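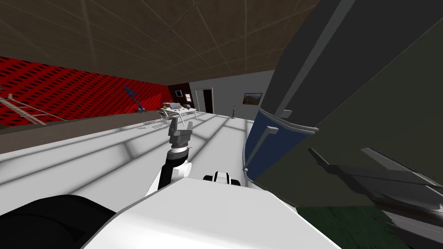 The ferry from Brusstead to Odness takes long enough that the timetable deserves to be read properly, and most visitors don't read it. There are two sailings before noon and one in the afternoon, and in September the afternoon boat runs only if the morning one has carried freight. I went over for 12 nights, with a laptop and the intention of working in the mornings and walking for the rest of the day. My requirements for a room were modest: a white desk with thin legs will do, as long as it holds a laptop and a few small things and sits somewhere I can get up from without moving furniture. Odness has three guesthouses, one of which takes bookings by telephone only.

The crossing costs 25 for a foot passenger, return, and the ticket is valid for the whole month. Bicycles go free. A car costs so much more that I would leave it at Brusstead, where the long-stay car park is behind the fish market and is payable by coin or by card, although the card reader was out of order on both of my visits to it. Foot passengers board first and should sit on the left going out. The right-hand windows face the exhaust.

Odness itself is a single street that follows the harbour and then turns uphill at the chapel. The shop is at the turn. It opens at eight, shuts at one, and opens again at four, and bread is normally gone by ten. There is a cash machine inside the shop, so it keeps shop hours. The café on the quay serves breakfast until eleven and soup after that. I ate there most days and had the smoked haddock soup more often than was sensible.

Walking is the main reason to come. The paths are marked with painted posts, white for the coast route and yellow for the two inland ones. The paint is renewed from the harbour outwards and evidently stops when the tin is empty, so the posts on the far side of the island are bare wood and have to be recognised by their shape. A paper map is worth carrying. The one sold in the shop is adequate, but it shows a footbridge below Findgate that has been replaced by stepping stones slightly further upstream.

Findgate is the best half day on the island. It is a gap in the northern cliffs where a stream comes down to a shingle beach, and the walk from the chapel is 6 kilometres each way. The first part is a farm track and dull. After the second cattle grid the path leaves the track on the right, crosses a wet field by way of sleepers laid end to end, and then climbs to the highest ground on the island, which the map gives as 117 metres. From there the mainland is visible in clear weather and the lighthouse in most weather. The descent to the beach is steep and loose in its upper section. I used poles and was glad of them on the way down, less so on the way back up.

Check the tide before setting out. At high water the beach at Findgate is a strip of large stones with no comfortable place to sit. At low water there is sand to the east of the stream, and it is possible to go round the first headland to a cave with a flat floor. The tide table is pinned up inside the door of the ferry office. It is in GMT all year and there is a handwritten note underneath saying so. I missed the note on the first day and arrived an hour early, which did no harm beyond a cold lunch.

I also spent two days at Jõgi, on the southern side. The name looks out of place and is supposed to have come with a timber ship, though the leaflet in the chapel gives one date for this and the information board another. It consists of five houses, a slipway and a small campsite with a tap, a toilet block and a covered area with a bench. Pitches can't be reserved. The ground is good but thin, and a peg goes in to half its length and meets rock. Bring something that will stand up without many pegs, or use the stones piled by the wall, which previous campers have clearly used for the purpose.

Mobile reception is reasonable at the harbour, poor at Jõgi and absent at Findgate. The guesthouse connection was sufficient for email and for ordinary files. It slowed down noticeably between seven and nine in the evening, so I moved anything large to before breakfast and had no further trouble.

Clothing, for those who like a list in prose: a proper waterproof, one warm layer more than the forecast suggests, boots with ankle support for the Findgate descent, and dry shoes for the evening. I took a swimming costume and used it once. The water at the slipway shelves quickly and there is weed on the left side, so go in from the right.

For the return, the first boat is quieter than the second and connects with the bus from Brusstead at the top of the ramp. The bus does not wait if the boat is late. The next one is two hours after that, and the waiting room has a drinks machine and a heater on a timer switch by the door.

Filed under: Islands, Ferries, Walking, Working away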